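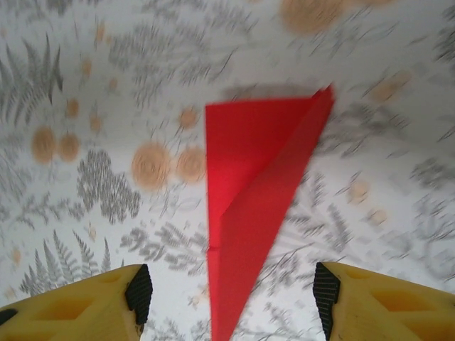 ### 3.2 Fold geometry and crease quality

The dart model was chosen for this part of the study because it can be made from one sheet with a small number of straight creases, and because errors made early in the sequence remain measurable at the end. A fold that runs slightly off the centre line gives a lopsided point, and the two sides of the finished dart then differ in width along their whole length. Small differences of this kind are hard to judge by eye in white paper. Red stock was therefore used throughout, with no printing on either face.

All sheets were taken from a single pack of Skilex craft paper, opened at the start of the work and kept flat in its wrapper between sessions. Sheets with bent corners were set aside. The full set comprised 300 sheets, of which 60 were reserved for practice and were not scored.

The fold sequence follows Moffat's notation. The sheet is first folded in half along its length and opened again, which leaves a centre crease. The two corners at one end are brought in to this crease. Each slanting edge is then brought in to the centre a second time, giving the long, narrow point. Finally the model is closed along the centre crease and the outer flaps are turned down. The last step is the one most likely to go wrong – the paper is by then several layers thick at the point, and the flap tends to spring back unless the crease is pressed along its full length.

Three measures were recorded for each finished dart:

- **Edge offset**: the greatest distance, in millimetres, between two edges that should lie together.
- **Tip error**: the sideways distance between the point and the centre crease.
- **Spring-back**: the angle to which the upper flap opens when the model is laid down and left for 60 seconds.

Edge offset and tip error were read with a steel rule under a bench magnifier. Spring-back was read against a printed card placed behind the broad end. Both readers, Senga Crichton and Bernadette Mercado, measured every dart separately, and the mean of the two readings was used. Where the readings for edge offset differed by more than one millimetre, the dart was measured again by both.
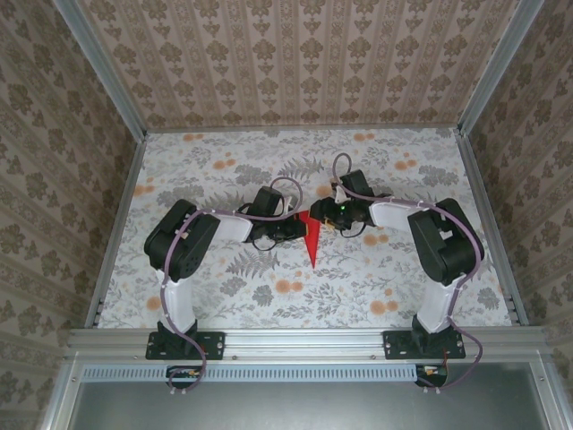

**Figure 4.** Red paper triangle held point down above the patterned floor of the enclosure, with the grippers of the left and right arms meeting at its wider end.

Holding position affects the last crease more than the earlier ones. When the broad end is held, the layers there stay together, but the point is free to twist. When the point is held, it keeps its line and the open end spreads. Neither position was found suitable for the whole sequence, and the protocol leaves the choice open for each step.

Paper weight was not varied. Earlier trials with Fumutex tracing paper gave sharper creases but tore at the point, and these are not reported further. Humidity may also play a part, as the Flaniditz tables give a clear rise in spring-back for damp stock – we did not control for it beyond keeping the pack wrapped.

Creases were scored as made and were not flattened with a bone folder or any other tool. A second pass over the same crease was allowed if the first left a visible curve, and was noted on the record sheet. Scores for models with one or more repeated creases are given separately in Section 4.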